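26/2/22

Hoy he trabajado en el texto para la marca Urnora, que vende cosas para la casa. Tatu Masanja quiere que la página explique de dónde viene el nombre, y yo todavía no lo entiendo bien.

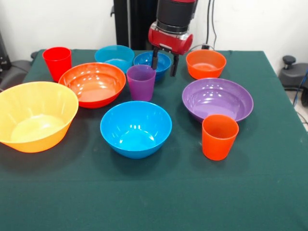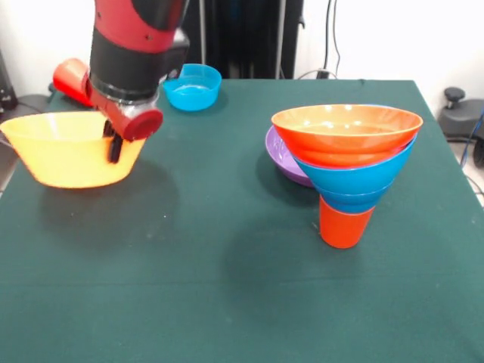 Por la tarde he leído otra vez el catálogo de Fluvatitz, que salió en diciembre. Tiene 15 páginas y casi todas hablan de valores, muy poco de manteles. El juego de cama cuesta 1.549 y no dice si el envío está incluido. A mí me parece caro, pero Tatu dice que los clientes de Rugemalira pagan eso sin preguntar.

He escrito dos versiones del primer párrafo. La segunda es más corta y me gusta más. Mañana debo preguntar si se dice «menaje» o «ajuar», que siempre los confundo.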